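Gollton recall bid falls short by 486 signatures
Apr 5, 2018

The attempt to force a recall vote in Gollton has failed after the town clerk's office ruled that the petition did not have enough valid signatures. The mayor will stay in office until the ordinary election in November.

Campaigners handed in their forms last month, on the final afternoon allowed under the town's charter. Staff checked each name and address against the electoral roll and found the petition 486 short of the number needed. Most of the rejected entries came from people who live outside the town boundary, many of them in Atar, where the high street falls under a different council. Others were struck out for missing dates or for signing twice.

"We accept the clerk's finding, though we don't agree with every decision made along the way," the recall campaign said in a statement. "Thousands of residents wanted a say on this and they won't get one before the autumn."

The campaign began over the mayor's support for a new bus depot on Kelari Road, next to the primary school. Opponents said residents were given 18 days to comment on the plans, and that the notice went up during the school holidays. The mayor's office has said the consultation met the legal minimum and that the depot would bring 100 jobs.

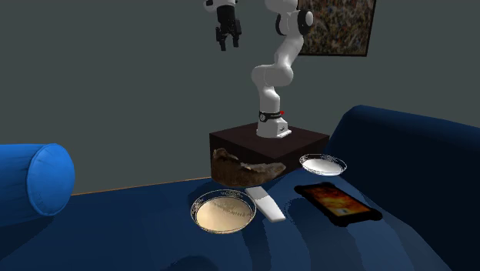
Can the campaign try again before November?

The charter bars a second recall petition against the same office holder within eight months of a failed one, so any new attempt would come after the election. Residents can still challenge the clerk's ruling in the county court, but they must lodge papers within two weeks. The campaign said it had taken advice and was unlikely to do so.

The mayor's office welcomed the ruling in a short statement and said work on the town budget would now go ahead as planned. It did not say whether the mayor will stand again. Candidates have until the end of the summer to put their names forward.

Two members of the council who backed the recall said they would press for changes to the way petitions are handled. They want the clerk to publish a running total during the check, and they want forms to carry a map of the boundary so that people in Atar know whether they are entitled to sign.

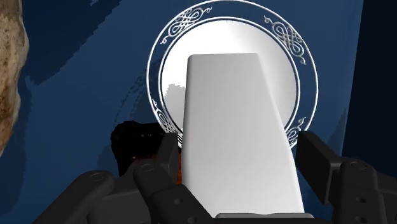

Rácz Catering, which holds the contract for civic events in Gollton, has been told that the mayor's annual dinner will go ahead after being put on hold during the petition. The event had drawn complaints of its own, mainly about the price of a ticket. Under the revised plan guests will pay less and the meal will be simpler, with a cold starter and one main course, but it will still be served on formal white plates with silver-grey scrollwork round the border. Money left over will go to the town's hardship fund, as in past years.

The council will discuss the depot again at its next full meeting. Members of the public who wish to speak must register with the clerk's office by noon on the day before.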